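Re: [usdale-social] Snack table, again
Date: Dec 29, 2017

> Could whoever set up the table in the Cukico room please explain the
> system? I was told there would be lunch. I found one sandwich on a tray
> big enough for a family. Also, is the stuff on the clear steps for
> eating or for looking at? And do we really need risers for soda?

I set up the table, so I suppose the system is me.

The sandwich tray gets filled when people tell me they are coming. As of this morning the list has 124 subscribers and the number of replies to my message stood at 3, one of which was an out-of-office notice. I do not cater on faith anymore. In August I made sandwiches for 16 and took most of them home, and I ate egg salad until it stopped being food.

The steps are for eating. I bought them from Kevemero when they were clearing out shop fittings, and I stand by the purchase. Put candy in a bowl and the good ones sink to the bottom, where somebody has to go digging with a bare hand. Put a Snickers on a step and everyone can see it – and can see who took it.

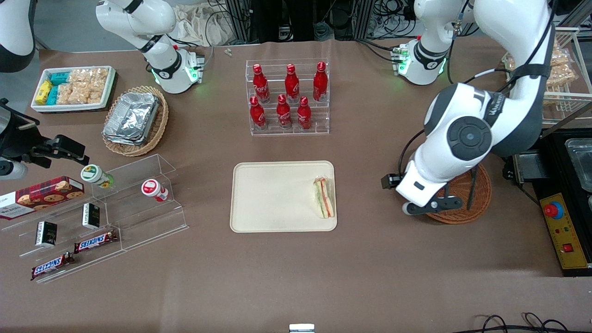 As for the soda, yes, we need risers. The old way was to stand the bottles in a clump and knock over the front one reaching for the back one. I have mopped that carpet enough.

A few requests for next time. Puffed snacks go back in the white tray, same side they came from, and the little packets stay on the left. The foil containers live in the basket and the lids stay on until you've picked one. If you open it, it's yours. The cookie box sits on the top step because it is too long for anywhere else, so please stop moving it down and then writing to me that there's no room.

Cheung's still wants the order in a day ahead, and their minimum hasn't moved. If you want something other than what's out, write to me off list. I would rather get 1000 emails about mustard than one more about the system.

Napkins are in the cupboard under the sink, behind the coffee filters. I know that's a stupid place. It's where they fit.

--
usdale-social mailing list
To unsubscribe, send a blank message with "unsubscribe" in the subject line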